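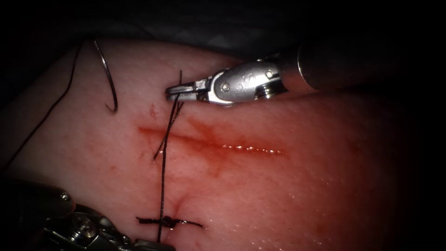

Ticket 2627 – Video export stalls at archive server
Site: Belside
Product: Karnix Archive, build 201
Status: Closed
Opened: Tuesday, June 28, 2022

Exports longer than four minutes stop partway and leave a partial file in the outgoing folder. Short exports finish. The client shows "Transfer pending" and never times out. Restarting the client clears the message but not the lock on the file.

Checked disk space on the archive volume – plenty free. Checked folder permissions, no change. Ran the same export from a second workstation on the same switch, same result. 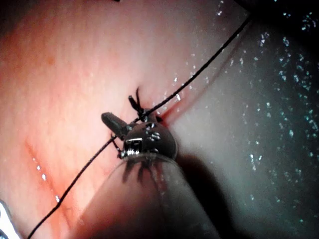 Server log has five entries reading "session closed by peer", each logged at the moment an export stopped. Moved the workstation to the Tuso switch and the export completed. Problem follows the old switch.

Compared port settings. The uplink on the old switch was fixed at half duplex, the server side was set to auto. 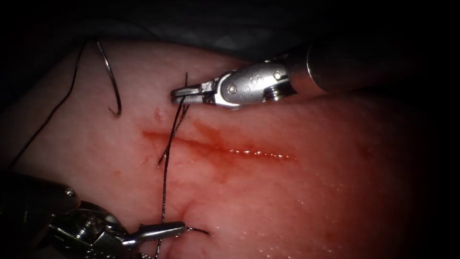
Set both ends to auto and cleared the counters. Repeated the long export from both workstations – both completed, no new errors on the port. Deleted the partial files by hand, as the cleanup job skips anything locked.

Cleanup job behavior moved to a separate ticket.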